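Search this site Enter keywords Go

Butent Opens Grip Pad Comparison Bench at Osthorpe Workshop

OSTHORPE, June -- Butent has begun side-by-side trials of gripper finger pads on small machined gears, and the team could hardly be happier to be getting its hands on the problem. The trials use a two-armed setup and a plain task: pick up a spur gear, bring it to a round metal plate, and seat it on a pin.
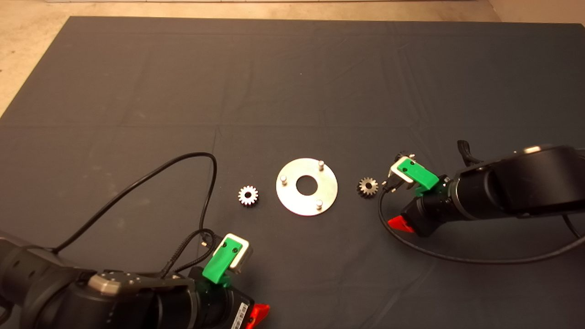
The plan calls for 600 picks with each pad material, and the full log will be shared with anyone who asks. Smooth pads go first, followed by the rough black ones the team has nicknamed "Derkus."

"Gears are wonderful test parts," said Areti Vlachopoulos, who leads the trials. "They're small, they're shiny, and the teeth give a pad something real to bite on -- or slide off of."

Each run is also recorded from the wrist, so pad wear and finger position can be checked afterward. 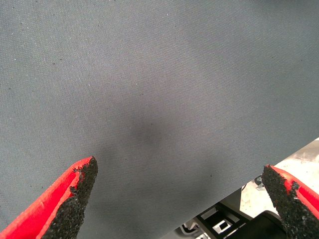

Wrist view of the red fingers and their black grip pads over the gray work mat.

Controllers are part of the comparison too. The Theodorakopoulos controller, written in-house, will run the same picks at two closing speeds, with a 45-minute block set aside for each.
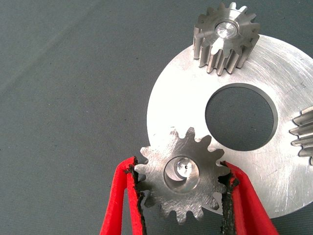 What Comes Next

Caoimhe Mac an tSaoi, who designs the fingers, is already sketching a narrower tip for parts that lie close together. "I keep going back to the wrist footage," she said. "You see so much more from there!"
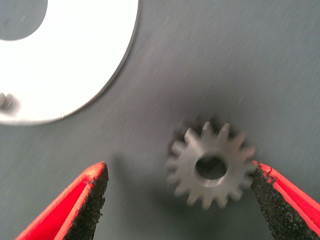 A spur gear between the open fingers, closer to the right one.

Results from the first pad set will be posted when the 600 picks are done. Labs with pad materials of their own are welcome to send samples to the Osthorpe workshop.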